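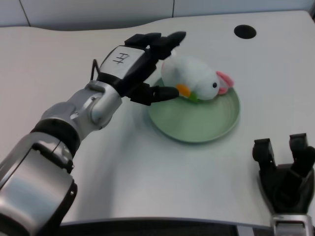
Who loads the sorting station now that the arms do the picking? Hala and Ibsa still do, one shift each, and they also decide what goes on the reject list.

2023-07-01, Totholm bench

Best week so far! Soft goods used to mean one person standing and moving toys from tray to tray until their wrists hurt. Ibsa did 738 in a shift once and still brings it up. Now she spends most of the day on grasp settings and seam checks (she found 5 bad seams before lunch), and she's good at it.

Fares wants the thumb to close slower on plush. Agreed, try 70 percent speed first.

Less fun: Hala says it's too quiet over there, with no one across the table to talk to. Fair point. Nabil will move the inspection desk next to the station so they can chat again.

To do: ask Yichen for the October shift plan, write up the stop procedure.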